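23/05/2020, glaze bench

Third firing of the Driso white, and what a good one! Held for 9 minutes at the top, then let the kiln drop by itself. The Briem clay took it beautifully, no pinholes on any of the 5 tiles. Recipe stays at 300 g dry, sieved twice.

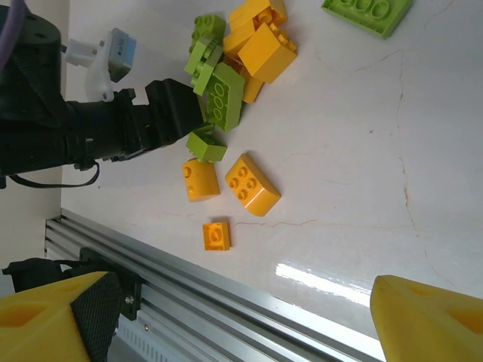
Crackle is what I'm chasing next. I want the lines sparse and wandering, thin and brown on white, very like the hairlines running over the white tabletop with the toy bricks on it. Will try ink rubbed in after cooling, and a thicker coat on 3 of the Dudov bowls in June.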